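The first time I sat through a read-through at the Plunach, I was there to fix a radiator valve for my brother-in-law and I stayed for the whole second act. That was a March evening, I had my coat on and a wrench in my pocket, and a woman in the third row passed me a script without looking up. I've been going back ever since, and I have opinions now, so when the magazine asked for a piece on small theater companies I pretty much begged.

The woman was Sevim Yaman. She runs the company, directs most of it, and will tell you she is retired from both. The house seats 153, if you count the bench by the exit (she does, the fire marshal doesn't love it). This season she picked a play called Sugawara, a two-hander about a ferry pilot and his grown daughter, and it's mostly people not answering each other. I adored it! My wife fell asleep, but she'd worked a double.

What I really wanted to write about is rehearsal, though, the boring middle part. I sat in on 9 of them. Everybody pictures big speeches and crying, and there's some of that, but most nights it's two people trying to agree on when to sit down. Sevim spent a full evening on one line, "You kept the boat." She had it whispered, she had it shouted from the lobby, she had it said with a mouth full of crackers. The crackers won.
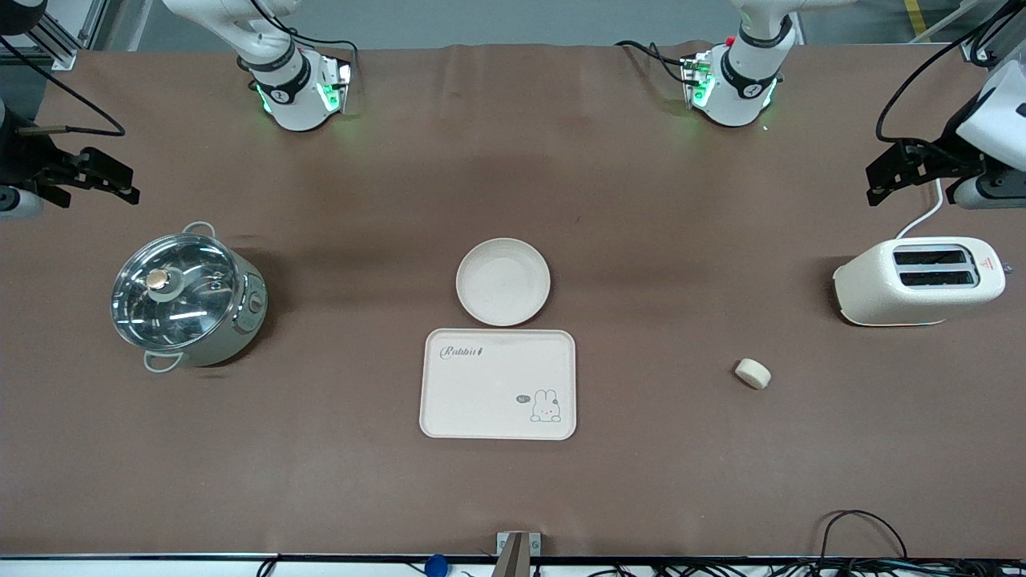 Katsuhiko Kubo plays the father. He came to acting at 58, after a long stretch teaching high school chemistry, and he learns his lines on the bus with the pages folded up small enough to hide in his palm. I asked if he still gets nervous and he said sure, every night, right up until he hears his own shoes on the stage. After that he's too busy. He's also the only person I've met who likes tech week. He sat on an upturned crate for almost 30 minutes while they focused one light on his left ear, happy as anything, humming.

The company tours a little too, or did. They took an earlier show out to Rular, where they played a grange hall with a piano nobody could move, so the piano became a dock. Sevim liked it so much she wrote a dock into the next two productions. Idero was tougher: bad sound, a cold room, and a front row that talked straight through the quiet bits. Katsuhiko says it was the best he ever played it, and Sevim says he couldn't hear himself and that's why.

Tickets are pay-what-you-can on Thursdays. If you go, sit on the left. The right side gets the radiator, and I never did get that valve to stop knocking.

Contact the editors | © 2020 All rights reserved | Back to top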